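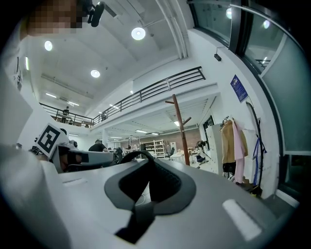 Oratile Nel

FOR IMMEDIATE RELEASE

Lekside's Chapel Gets a New Guidebook, and a Slightly Shorter History

GUSTUSBRIDGE – Valtidach Press will publish a new guide to the old chapel at Lekside in May, replacing a pamphlet that has been on sale by the door for longer than most of the congregation has been coming through it.

The pamphlet said the chapel was founded by a king. The new guide says it was paid for by a wool merchant who had quarreled with the priest at Gustusbridge and did not care to sit near him. Readers who liked the king will find him on page 8, in a paragraph that treats him kindly and then moves on.

"I did look for him," said Oratile Nel, who wrote the guide. "I gave him a full winter. He never so much as signed for a candle."

The merchant, on the other hand, signed for everything. His account roll covers the lime, the oak, the carting of stone up from the ford, and a long argument over the price of lead. The roof leaked from the start, according to the roll, and readers who have sat under the north aisle in the rain will be glad to have this in writing.

Among other matters, the guide covers:

The south doorway, whose carved heads have been described over the years as apostles, demons and the mason's in-laws. Nel favors none of these, but does point out that one of them is sticking out its tongue.

The font, which spent several generations in a farmyard as a trough and has the chipped rim to show for it.

The Mabaso tomb, with its knight, his lady, and a dog that has worn down to something closer to a loaf.

The tower, 18 steps of which are original. The rest were put in by a builder with shorter legs, and visitors are asked to hold the rope.

There is also a fold-out floor plan, drawn fresh after it was found that the old one had been printed the wrong way around. For years, visitors had been sent to admire an east window from the west end, and a surprising number wrote in the visitors' book that it was lovely.

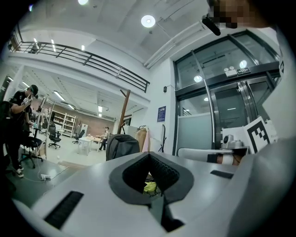

Black mesh padding, with a square marker on a white card behind.

Valtidach Press has printed 2,000 copies. The publisher calls this a confident number for a chapel that seats far fewer – and Nel calls it a lot of boxes.

The guide will be launched at the chapel on a Tuesday evening, with a short talk by the author and a walk around the outside while the light lasts. Warm coats are recommended, as the heating belongs to roughly the same period as the font. Copies of the old pamphlet will be given away free to anyone who asks, king and all.

Review copies and interviews with the author are available on request from Valtidach Press, Gustusbridge.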